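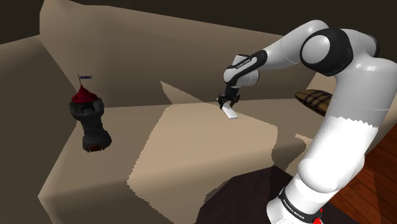

Figure 1. Simulated arm over a sofa seat, with a toy castle tower at the left and a flat white bar under the gripper.

Work and Automation, Handout 3
Lucrezia Palumbo
16/12/2020

Welcome back, everybody, and thank you for the lively talk last time (I still owe two of you an answer about overtime rules, and I haven't forgotten!). Today we stay with one workplace, the returns floor at Drivis in Hestidthorpe, where toys, small household goods and a surprising amount of furniture come back from customers and have to be sorted, checked and sent on their way again.

Before any arm goes near the floor, the tasks are tried out in simulation, and Figure 1 comes from that part of the work. Take a moment with it before you read on. A sofa seat is soft and curved, the light falls on it in one big bright patch, and the bar sits right back where the seat meets the backrest. A person clearing that sofa would hardly think about it. For whoever sets up the task, every one of those things is a decision, and somebody has to be paid to make it. Keep that in mind, because it's the thread running through the rest of the session.

What the job was

Nazareno Ferraro started on returns when the whole floor was worked by hand. He was kind enough to talk with me for most of an afternoon in February, and I've gone back to my notes from that talk more often than to any of the books on our list. His shift handled 800 items. You emptied the cage, you looked each thing over, you decided where it went, and you talked to the person next to you the entire time. That last bit wasn't in the job description, of course, but when I asked what he missed, it was the first thing he mentioned.

What the job became

After the change, the same shift handled 788 items. Yes, fewer! Please don't rush past that number, and please don't make too much of it either, as the mix of goods had shifted toward bulky pieces by then. What interests me more is how the hours were spent. Picking up and setting down took less of the day. Checking, correcting and writing up odd cases took more. Nazareno moved to a desk, where he goes through simulated tasks and marks the ones that don't match how things really turn up on the floor. He's good at it, and he told me his back is grateful, but he also said that he goes home tired in a way he hadn't known before, and that it took his family a while to believe him.

The pay grades were slow to follow. For two years the desk work was paid as floor work, on the grounds that the same people were doing it. Costa calls this "skill in the gap" in the chapter I handed out, and I think it's a useful phrase, even if I find the chapter itself a bit hard going in the middle. Read it with a cup of something warm.

For next time

Read the rest of the Costa chapter and the short Fultel case (it's only a few pages, and quite different in tone).

Write a page on a task you know well from a job of your own. A summer job is fine, and so is helping out at home. Which parts of it would you have to spell out for someone setting it up in simulation, and who would you ask?

Bring one question for Nazareno, who has agreed to join us for the second half. He likes being asked about the details, so don't be shy.

My office door is open after class as usual.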